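Search this wiki Go

Folding (laundry)

Folding is the tidying of clean clothes into flat, stackable shapes, and I've been keeping up this entry since June, mostly because I love it! A T-shirt is the usual starting point -- lay it flat, smooth it, bring the sides in, then fold up from the hem.
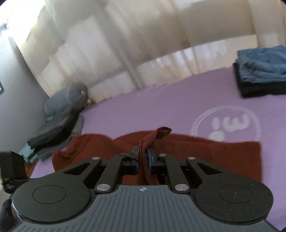
Seams are your friends, by the way (line them up and the rest more or less follows). Brian Koech rolls his instead, and okay, it does save drawer space -- but I still like a stack.

6 comments 384 shares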